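Wooden shapes, a maple board, and what I learned from both

I am writing this post in October, when it gets dark early and I finally have time for the table in the back room.
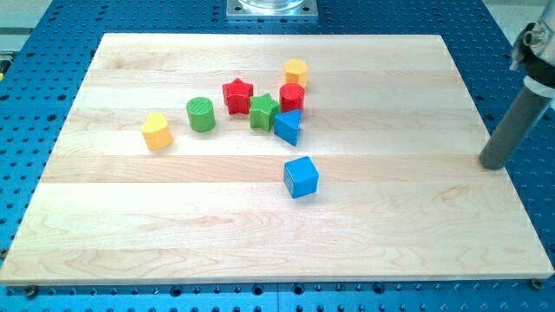

How it started

My niece Chaimae turned three in the spring and I wanted to give her something I made with my own hands. I am not a carpenter. I work with spreadsheets all day, and before this year the most difficult thing I made from wood was a shelf for spices, which leans a little to the left. But I remembered the wooden shapes I had as a child, the kind that you push through holes in a box, and I thought that shapes must be easy. You draw, you cut, you sand, you paint.

The cutting was the easy part. The painting took me three tries and the sanding took most of the summer.

My friend Hanane Radwan gave me the first offcuts. Her father had a small workshop, and there was a box of pieces too short for furniture but too good for the fire. I did my first heart from one of these pieces. It looked like a potato. Chaimae's mother still keeps it on the kitchen window and says it is her favorite, but I think she is being kind.

About the heart

I want to say a few words about the heart, because it is the shape that gives me the most trouble and also the one that people ask about.

A circle is forgiving. If it is a little flat on one side, you sand the other side until they agree, and you have a smaller circle. A heart has a deep corner at the top where the two curves meet, and the sandpaper does not want to go there. I tried to fold the paper around a ruler. I tried a nail file (my wife's, she was not happy). In the end Tarek Ramadan, who repairs chairs in our building, showed me to wrap the paper around a thin dowel and move it only in one direction. Now it takes me ten minutes for each heart, and before it was most of an evening.

For the yellow heart I used two thin coats. Yellow is a difficult color on wood. With one coat you see the grain and every pencil line you forgot to erase. With three coats it becomes thick in the corner and makes a small drop there, and you must start again. I wait one night between the coats. The tin says 8 hours, but our back room is cold and I don't trust it.

I also stopped painting the edges first. I used to do it because it felt logical, edges and then faces, but then my fingers left marks on the edges when I turned the piece over. Now I paint one face and the edges together, wait, turn, and paint the other face.

The board

The board deserves its own section. I like it almost more than the shapes.

It is pale maple, made from long planks glued side by side. You can follow the seams from left to right. The color goes from cream to honey, with a little pink in some places, and near the front there is a part where the grain turns in ovals, one inside the other, like when you drop a stone in water. I did not notice this when I paid for the wood. Wood in the shop is dusty and everything looks the same.

I bought the planks from a small seller called Ulter. The price was 75 dollars with delivery, and I thought about it for a week. My first board was cheap pine, and the shapes left small dents in it each time a child dropped one. Maple is much harder. I would not say it never gets a mark, but you must try.

For the glue I followed the advice of Othmane El-Sayed from the evening class: put the planks together dry first, look at the seams against a lamp, and only then open the bottle. I had one seam where the light came through in the middle. I was sure that the clamps would close it. Othmane said no, take it apart and plane it, and I am glad that I listened, even though it cost me another evening.

Then came the sanding. I went from 80 to 120 and stopped at 160, always in the direction of the grain. I read that some people continue much further, but for a surface where toys will sit I found that too smooth is not so good. The pieces slide away when a small hand tries to pick them up.

Why bright colors on a quiet board

My first idea was to paint the board too, maybe white. Nabila Tazi, who teaches the little ones at the nursery near us, told me to leave it alone. She said that children find a shape faster when what is under it is calm. I tested this with Chaimae, not in a scientific way. On the old tablecloth with flowers she looked and looked. On the maple she put her hand directly on the heart.

So the color is only on the blocks. Put them close together in the middle and they look very cheerful, and you still have a lot of wood around them to look at.

Small things I would do differently

Buy the good brushes at the beginning. I lost many hours picking hairs out of the paint.

Cut two of each shape. One always has a knot or a chip that you see only at the end.

Round the corners of the blocks a little more. They are nicer in the hand this way, and the paint stays longer on a rounded edge.

Write on the tin which color is for which shape. I had to mix the yellow again from memory, and it took me four attempts on a piece of scrap before I was satisfied.

Next I want to try a crescent moon – it has two thin points, and Tarek already told me that they will break. If you have made one that survived a three-year-old, please write to me in the comments and tell me how thick it was.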